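十月 周五 开放日记录(下午场为主,上午的Emiko写在另一本)

先记下来免得忘。字乱,回头再整理。

9:20到,布展比预想的慢。Karlijn Stevens那边的桌子晚到,我们先把自己这半边接好电。延长线又少一根,从隔壁借的,插头上贴了绿胶带,记得还。

签到表上午就换了第二张。Rerkus来的人比报名时多,Vasum只来了两位,一位做采购,一位做末端执行器,后面这位问得很细。Mishra没来,邮件里说改到下个月,Lok-yiu Chu去跟。

演示内容照周三定的:手持夹爪采集,一个人拿着走一遍抓取,旁边屏幕放之前录好的回放。本来想加现场训练,Yoshinori否了,说时间不够,讲到一半卡住更难看。同意。

流程(实际走的,跟打印的那张不一样):
先讲五分钟背景,Sota Sekiguchi讲
然后直接上手,不放PPT
客人自己试,每人两三次
最后回座位问答

背景那段Sota讲得有点快,后排有人没跟上,第二场他自己放慢了,好很多。建议下次把标定那一页整个拿掉,没人关心,讲的人也累。

物件这块:刚性的几个(方块、杯子、工具手柄)都不用说,来的人看一眼就过去了。真正停下来看的是软包装。塑料袋、皱的包装一上,人就围过来。反光加变形,视觉那边最头疼的两样凑一起了,所以问题也最多。 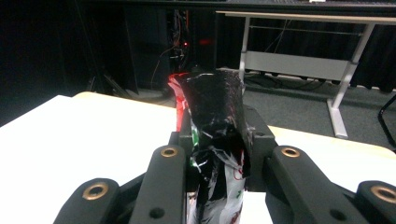
软包装夹持力的问题,第二场又被问到。Vasum那位问我们有没有力反馈,答:目前没有,靠指头本身的顺应,开合宽度有记录。他追问那怎么区分"夹住了"和"夹扁了"。Lok-yiu答从宽度曲线看,平台段的位置不一样。他点头,但我觉得没完全信。说实话我自己也想看更多数据再下结论,现在软包装这一类只有38条标注过的,太少。

全部采集到现在近2,000条,能用的另算。有客人问多少条够用,Sota说看任务,没给数字。这样答比较好,上回在Clarkalham随口说了个1,000,后来被写进人家的会议纪要里,解释了半天。

客人试手的观察:
一半人第一次都抓得太快,手腕带着转。提醒一句"慢一点,先停再合",第二次基本就好了。
左撇子那位说扳机位置别扭。之前Karlijn也提过,一直没改。这次该排进去了。
有个学生模样的,第一次就抓得很稳,问了才知道平时打羽毛球。跟这个有没有关系不知道,先记着。
小朋友(Rerkus一位带来的)手太小,合不到底,换双手握着才行。下次准备一个轻的弹簧。

第三场出了个状况,2点多,回放屏黑了一次。查了是笔记本进睡眠,不是线的问题。已改设置。Yoshinori说开场前检查表里要加这一条,我加了,写在最下面,字小,别漏看。

另外连续用了快一下午,握久了手酸,这个以前单次采集不明显。Emiko说她上午也有同感,虎口那里。她建议把配重往后挪,我倾向先称一下再动。秤在哪???上次谁用完没放回来。

问答里值得留的几条:
换物体要不要重新采?——看差别多大,同一类的软包装可以混着用,我们没有做过严格对比,这句要跟客人讲清楚,别讲满。
能不能装到他们现有的臂上?——法兰要转接,图纸可以给,Karlijn发。
多少钱。——没答,转给Lok-yiu。
数据归谁。——这个问题Rerkus问了两遍,显然他们在意。我们得有一份书面的说法,现在每个人讲的都略有出入,不行。

有一句我自己答得不好:问失败的抓取留不留。我说"一般删",Sota在旁边马上纠正,说是打标签后单独放,不删。他对,我说的是老做法。已经跟那位客人当面更正了。

时间上,每场排60分钟,第一场超了一刻钟,第二场准点,第三场因为黑屏那事又拖了一点。中间换场太紧,连喝水都要跑着去。下次场间留二十分种,Yoshinori说可以砍掉一场,我觉得也行。

要做的:
还延长线(我)
法兰图纸发Rerkus和Vasum(Karlijn)
左手扳机,先出一版打印件(Karlijn / 我)
软包装补采,换几种袋子,亮面哑面都要(Sota,下周开始)
数据归属的书面说法(Lok-yiu起草,大家看)
轻弹簧,问一下库存
检查表更新 已做
找秤

补:收摊时Vasum那位又回来一趟,问能不能带他们自己的包装样品过来试。我说可以,先寄几件,别直接带人来,样品到了我们先摸一遍再约时间。他留了名片,夹在本子后面。Emiko说最好同时要他们的尺寸表,已经在邮件里写了,草稿还没发,等Lok-yiu看过措词再发。

5:40锁门。钥匙在Sota那里。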